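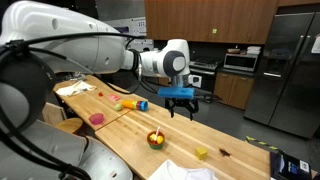
Give us back the long table

June 20, 2019

Quick one today, have a train to catch. But this has been bugging me since March.

Went to look at the new apartments over the old Gruvar mill in Kurnton. Nice windows. Good light. And no place to put a table. There's a counter with a lip on it and two stools. Two! For a three bedroom unit. The lady showing it called it the "eating zone." I asked where people would sit if company came. She said most people use the couch.

Well, most people use the couch becuase that's what they got sold.

I grew up with a long table. Ugly thing, came out of the Girard church hall when they closed it, 78 inches end to end and too big for the room. You had to go sideways to get to the fridge. Everything happened on it. Homework, taxes, bread, a bike wheel once, arguments. Lots of arguments. You could be at one end mad at somebody at the other end and still pass the potatoes.

Try that at a counter. Everybody faces the wall, same direction, like a bus.

And don't tell me it's about space. The same apartment had a bathroom you could park in. A closet with its own closet. Space is there, somebody decided it goes to other stuff. The living room was wide enough for a sofa, a second sofa, and a TV the size of a garage door. But a table, no, too bulky, nobody eats at home.

People do eat at home. They eat standing up. I do it too, over the sink, and I'm not proud of it.

Money, ok. A good table costs. Prunder wants more for a table than I paid for my first car, and the thing wobbles, I leaned on it in the store. So don't buy that one. Ours cost 18 dollars and a borrowed truck. Churches, schools, offices, they all get rid of long tables. Check the back rooms. Scratches are fine. Gum underneath is fine, scrape it.

What I'd like is for builders to draw the table first. Put it on the plan, chairs pulled out, with a person walking behind them, then fit the rest in. If the island has to shrink, let it shrink. Never met anybody who did their taxes happily at an island.

More on benches vs chairs next week, I have opinions. Train's at ten past.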